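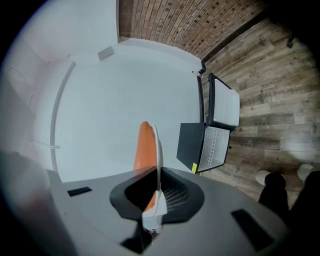

1 min read

On Monday I went to the open afternoon at Renduvden, who have a robotics workroom with a brick wall at one end and a wooden floor. They were showing how they teach household jobs to a machine using grippers held in the hand.

Entry was free and there were 24 of us, so I had to wait my turn. The grippers are grey and bulkier than I expected.
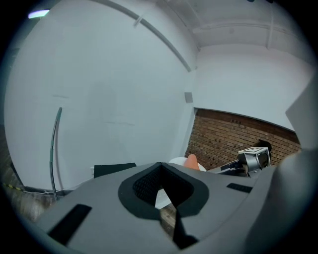 The project is called Lernix. They told us it has 3,785 recorded tasks so far and that they want another 600 by October. Most are dull things like moving an object from one place to another.

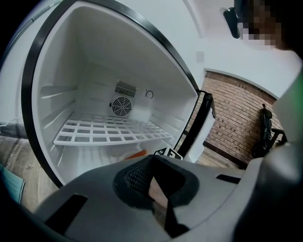

I asked about fridges, as mine has a shelf I can never get back in. Shelves are hard for people too, they said. I left at four and caught the 186 home.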